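Track and clubroom checks, Vallinow Little Athletics
4 min read

I do this walk-round before every meet - clipboard, thermos, bad hat. My comments from April 2025 are below if your club wants to pinch them.

Long jump pit: raked and dug over. OK, but the sand's low at the far end.
Discus cage: net torn at knee height. NOT OK, no throwing till it's mended!
Hurdles: two wobbly feet, pulled out and tagged.
Lane 4: edging lifting near the bend. Taped for now, needs a proper fix before November.

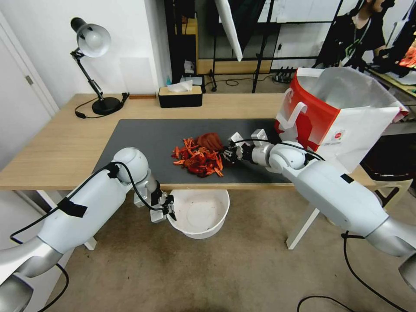 Dried chillies on the dark mat.

Canteen: extinguisher in date, gas bottle off, first aid kit short on strapping tape (again).
Starter's gear: ear muffs present, caps locked away. Tick.

The Britodbridge mob use a longer form and I'm a bit jealous of their column for shade tents.

494 shares
4 comments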